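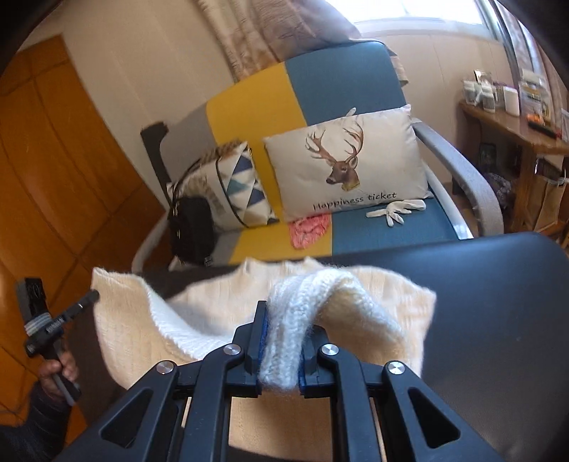

3.2 Fold recovery in ribbed knits

Ribbed knits recover from folding more slowly across the wales than along them, and the difference grows with the thickness of the fold. Earlier work at Pilstead measured recovery on single-layer strips, where the bend is sharp and easy to read. Garments in use are seldom bent as single layers. When a thick section of ribbed knit is pinched at its base, as with the cream-white garment in Figure 3, the fabric stands up from the grip, bends over at the top and slopes away to one side. The bend is spread over a length of cloth, and no single crease angle can be assigned to it. We therefore report fold height and overhang, both taken from the grip line.

Figure 3. Thick fold of ribbed knit held between two jaws over a dark padded surface.

Specimens were cut from 14 fabrics supplied by Niveseck, all in a 2 x 2 rib with wool contents between 34 and 80 percent. Each fabric was washed once, dried flat and left in the conditioning room until its weight was stable. Strips were then folded by hand, loaded with a 300 g plate and released. Readings began as soon as the plate was lifted. Strips that twisted on release were set aside and cut again from the same panel.

Fabrics with a higher wool content regained more of their height in the early part of the test, in line with the model of Wattanapong. The later part did not follow the model as well. Blends with a loose stitch continued to creep after the tighter fabrics had settled, and two of them had not reached a steady height when the readings stopped. We attribute this to slip at the yarn crossings - the model treats the crossings as fixed - but the present data cannot separate slip from relaxation within the yarn.

Overhang was the less reliable of the two measures. It varied with the side of the rib that faced the operator, and repeat readings by Oakley on the Closex bench differed from our own on the softest fabrics. Fold height showed no such effect. For this reason the fits in Section 3.3 use fold height alone, and the overhang values are listed in the appendix without correction. The Okabe stiffness index was also computed for each fabric and is given in the same table.

Print this page
E-mail this page
Last updated: November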